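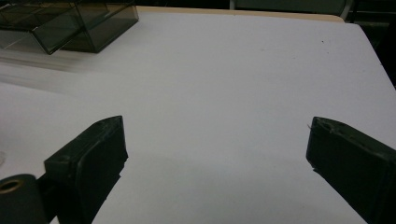 Unit 3: Good practice with hand-held grippers
Funmilayo Shehu, notes for 25/05/2024

Welcome to my favourite unit! A good rule is one you can follow with both hands full, so the Itura rules are short.

Open both grippers all the way before each take. Wipe the board every 10 takes. Leave a take in the log even if you fumble it (fumbles are great data, label them!).

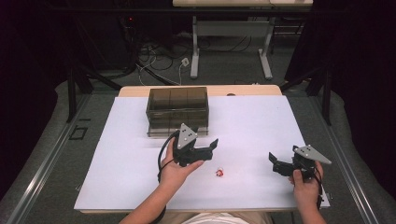
Fig. 3.1. Two grippers over the white board, storage box at the back.

Cables run outward, clear of the fingers. Stop after 30 minutes and rest your wrists.

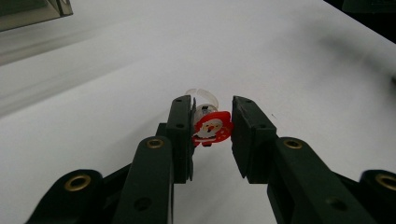 Small, light things need a gentle squeeze. Close slowly, pause, then lift. Read the Tirkmont sheet on grip force before the lab.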